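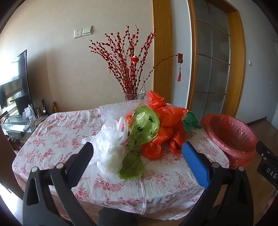

Plastic bags on a flowered tablecloth

Deckhand and shore helper wanted, Revemley Harbour

We're looking for a cheerful, early-rising person to join us for the sea angling season, starting in March and running through to November. We run day trips for bass, pollack and mackerel out of Revemley, with longer runs to the Ustport wrecks when the weather lets us. Last year we took 791 anglers out, plenty of them holding a rod for the first time, and we loved every minute of it (well, maybe not the north-easterlies in May!).

You'll be baiting hooks, untangling lines, netting fish, making a lot of tea and helping people off the boat at the end. On blowy days there's work ashore – tying rigs, mending nets and serving in our little tackle shop on Ghumman Quay.

You don't need years at sea. We'd much sooner have somebody who is kind to beginners and can gut a mackerel without fuss, and we'll teach you the knots and the marks ourselves. You do need to be 16 or over, a decent swimmer and able to get to the quay for 7 in the morning. We'll pay for your sea survival course if you haven't done one.

Hours vary with the tides, usually about four days a week. Lunch on board is included, and you can fish for free on any trip with a spare place.

To apply, drop a short letter in at the shop or come and find us aboard the Ivau when we're back in, most days after 4pm. Tell us about the best fish you ever caught – or the one that got off.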